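Where Things End Up: Clutter on a Shared Kitchen Counter
Project report, submitted by Raghda Darwish
2018-02-07

4. Findings

The plan was to show that people leave things on the counter out of laziness. After 36 check-ins I have to report that people leave things on the counter because there is a counter. My proposal had budgeted for something grander.

I logged 258 sightings of objects sitting out between meals. Bottles and cups drifted to the back wall, where they stayed until someone wanted the colour they were hiding. Cutting boards were the worst offenders. A board is flat, so everyone in the household believes it takes up no room, and then there is nowhere to put a bowl. We tried storing ours upright in August. It fell over at night and was returned to the middle of the counter by popular demand.

Fruit did better than expected. Put it on a plate, put the plate on top of something, and it becomes a display that people will walk around. Fruit left straight on the benchtop got shoved behind the toaster and was found later by smell.

Storage with a drawer gave mixed results. The drawer itself was tidy for almost the whole study. The top of the box was treated as a second counter from the first afternoon, a bit higher up and with less competition.

5. Limits of the study

One kitchen, one observer, and the observer also lives there and owns several of the mugs. My housemates knew what the clipboard was for. Twice I was offered a biscuit to leave an item off the list, and once I took it. The sighting is included in the total anyway.

I also never settled what counts as "put away". Paper towels live on the counter in every kitchen I have been in, and my first draft had them down as clutter. My supervisor wrote "really?" in the margin, so they now have their own category. 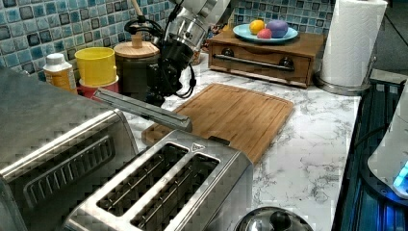 Figure 1. Back of the counter, with the cutting board out and the fruit plate on top of the drawer box.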